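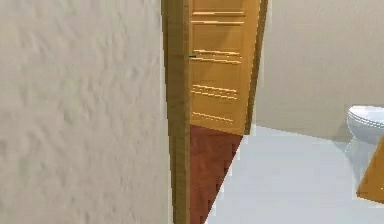 July, open day notes, typed up at my desk with the last of the visitor cookies. The navigation demo got the big screen by the coffee urn, and I talked over it for most of the afternoon, so my voice is shot. We ran the apartment sim with the Hallar planner doing room-to-room goals, and the stop everybody wanted to talk about was the bathroom doorway: paneled door partway open, rough plaster wall taking up the whole left side of the view, a bit of toilet showing at the far right. People got it right away! A woman with two kids asked how the thing knows the door is a door and I gave her my long answer (sorry, kids).

Things to fix before we show it again. The seam where the dark wood floor meets the pale one is stair-stepped along the diagonal, and a man from Kołodziej asked if that was a real step the robot would have to climb. Fair question. It's just the floor mesh rendering badly, but I'd like to know if the depth channel has the same notches, so I saved the pose and will pull the raw depth tomorrow. Rutilio thinks the textures got swapped for the low-res set when we moved the scene over to the demo machine. He may be right, the plaster looks mushy too.

Numbers, while I still have them. We got through 43 runs between opening and about four o'clock, 12 of them with goals picked by visitors off the floor plan. The planner gave up on 13 total, mostly narrow doorways, and I have the logs for all but the first couple (I forgot to turn logging on, my fault, it's on the checklist now). The scene load took nearly 525 MB on the demo machine, more than I remember from the lab, so that's another hint that Rutilio should look at the asset folder.

Lucyna Szewczyk came over from Prirbridge with three of her people and stayed way longer than she'd planned. She wants to try our doorway set with their Jollivus controller, and she had a good idea: start the robot right up against the wall so half the view is useless, then score how long it takes to back off and find the opening. We've always started in the middle of the room. I said I'd send her the start poses and the door angles. She doesn't need the textures.

Still to do: return the borrowed HDMI splitter, email Lucyna, depth check on the bathroom pose, ask Rutilio about the asset folder. Also the urn leaks.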